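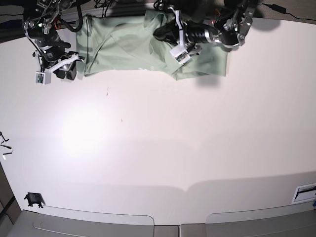
Folding a T-Shirt Flat: Does the Method Matter?

I have been told for years that there is a right way to fold a T-shirt. I have been told it by magazines, by a shop assistant at Adams, by two different cousins, and lately by the Votwood Home Storage Guide, which gives the matter its own chapter starting on page 306. I remain unconvinced. A shirt goes in a drawer, comes out of the drawer, and spends the day under a sweater where its creases are between you and the sweater.

Still, the Tollthorpe Laundry Pages asked for a gallery on folding, and folding is a thing I do every week whether I believe in it or not. The captions are short. My complaints are longer, and you can skip them if you only came for the table.

1. Bunched up

Light green cloth on a white tabletop, the left part gathered into a rough rectangle and the rest spread into a wider flap. Every folding guide I own leaves this stage out, and I spend more time on it than on any other.

The Votwood chapter begins with the words "Lay the garment flat," as though that were a single step. Try it with something soft. You pull one corner and the opposite corner comes along for the ride. You smooth the front and find the back has rolled itself into a ridge underneath, so you lift the whole thing and start over. I would like to meet the person who lays a garment flat in the three seconds most videos allow for it.

The usual advice is to find the shoulder seams first, hold the shirt up by them, let it hang, and lower it hem first. I have no quarrel with that on a cotton shirt with some weight to it. On a thin one the hem touches down, sticks where it lands, and the rest piles on top. I have had better luck dropping the shirt any old way and pulling outward from the middle, a little on each side. It isn't elegant and I wouldn't call it a method.

A word about the surface. Guides love a bed. I think a bed is a terrible place to fold anything, as the cover moves with the shirt and you end up smoothing both. A plain hard table is better, and a pale one is fine for colored laundry, though I'd want something darker under white undershirts or I can't find the edges. You can also buy a felt-topped folding mat. Hidov makes one, 425 grams, comes rolled up, and mine has never once agreed to lie flat itself. Draw your own conclusions.

2. Spread out, lying sideways

The body is mostly smooth, with faint creases, and the hem runs straight down toward the right side of the table. One sleeve sticks out below in a pointed flap, and there is a ridge near the neckline.

A spread shirt with a stubborn collar is closer to my laundry day than the perfect rectangles on the Votwood cover. The collar is where most folds go wrong, in my experience. Ribbed neckbands have their own opinion about direction, and if you leave a ridge there, the fold you make on top of it will sit crooked, and then the stack leans. The guide says to "relax the neckline with the palm." I tried relaxing it. I now pull it, gently, from both shoulders, and get on with my life.

Sleeves next. There are people who fold the sleeve back on itself before bringing the side in, and people who let it go wherever it goes. The first group claims a neater edge. I folded one stack each way in March and put both in the same drawer. By the end of the month I couldn't tell which was which, and neither could anyone else in the house, though I admit they weren't trying very hard.

As for turning the shirt sideways, I see no harm in it. If your table is wider than it is deep, you get more room for the body that way. Whether it saves time is another question. The Votwood people say their sideways fold does, and they mention 3,951 shirts folded in testing. They don't say by whom, or what kind of shirts, or what the same people managed with the ordinary fold. I would want all of that before rearranging my table.
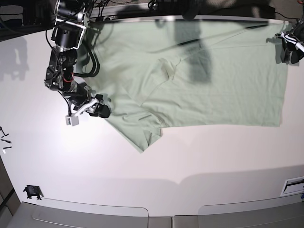
Nosipho Baloyi wrote in to say that I'm being unfair to the people who care about this. She files her shirts upright in a shallow drawer and says a sloppy fold simply won't stand, so for her the sleeves and the collar do matter, and the drawer test I ran in March proves only that I stack. She also thinks the bed is perfectly good if you take the cover off first.

I'll give her the upright drawer. A shirt that has to stand on its edge needs a firmer fold than one lying at the bottom of a pile, and I hadn't tried it. I have tried it since, with the few shirts that would fit. They stood up nicely until I took one out from the middle, and then the rest lay down. She tells me I need a divider. There is always something to buy next.

On the bed we disagree.

Further letters on folding go to the address below. Fitted sheets will get a separate page, if I can be persuaded that they can be folded at all.

Page last updated 25 May 2026

Print this page | E-mail this page

This site uses cookies to remember your settings. Accept | Learn more

Contact the Tollthorpe Laundry Pages | © Tollthorpe Laundry Pages. All rights reserved. | Back to top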